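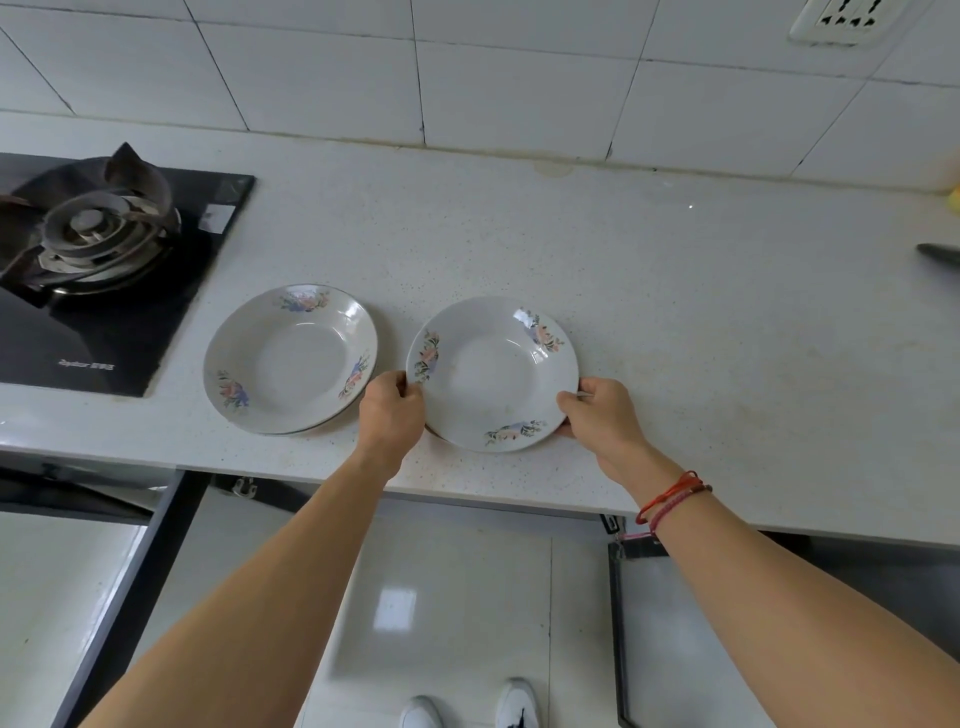 Wear Resistance of Pencil Eyeliners: Project Report

1. Aim
The project compared the smudge resistance of four black pencil eyeliners: Fudico, Karkent, Kanaan and Stirine. All were bought in March as single retail units.

2. Method
Each pencil was sharpened, then drawn once along a strip of synthetic skin under a fixed load. Strips were left for 11 minutes and rubbed with a dry cotton pad for 21 strokes. Pigment loss was read from grayscale scans taken before and after rubbing.
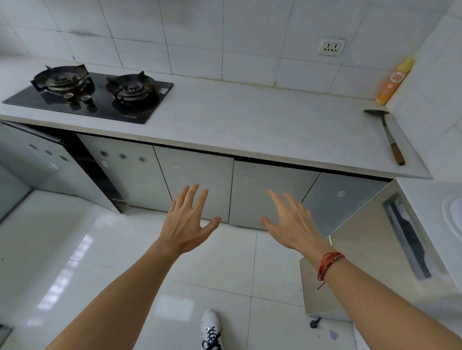 Why was a dry pad used?
Oil and water remove pigment by different routes, and testing both would have doubled the number of strips.

3. Results
Karkent lost the most pigment, 34 percent. Stirine lost 4 percent, the lowest value. Fudico and Kanaan fell between these and could not be separated, as their ranges overlapped.

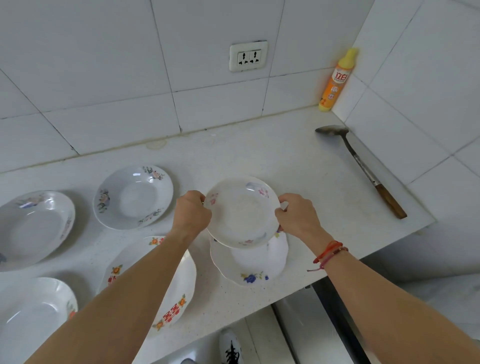 The overlap may come from tip shape. Both pencils have soft cores that flattened during the stroke and left a wider line. Tip width was not recorded. A repeat should measure it before each stroke.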